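**How to fold heavy knitted sweaters so they keep the shape?**

Aliki Moschos

Every October I take out the winter clothes, and the thick sweaters give me the same trouble. The trousers make a good pile, but a sweater with a raised pattern becomes a lump. Last year I hung them and the shoulders got long. How do you fold them?

**Stamatia Tzanetos**

Do not hang them, you have seen the result already. I put the sweater face down on the bed, bring both sleeves flat over the back, then fold the sides a little and the bottom up to the neck. The bed must be free enough, I fold on top of the blanket and it holds the wool from sliding.

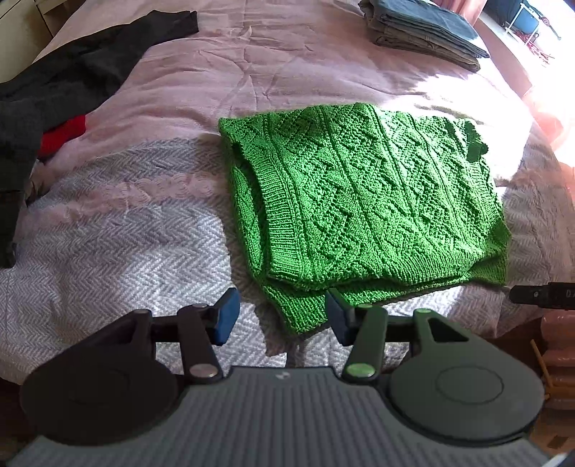

With a thick stitch I fold only one time in the length, never in three, as the ribs push the layers apart. It will look uneven and one corner will stick out. Leave it so. Put the heaviest on the bottom of the drawer, at most 4 in one pile.

**Faustino Valdovinos**

I roll everything. Works for me.

**Evanthia Makris**

Rolling is fine for thin ones, but my cable sweater got a wave at the hem after 3 months in a roll. I agree with Stamatia. For the long shoulders: wash by hand in cool water, press in a towel, dry it flat. Mine came back almost to the old size.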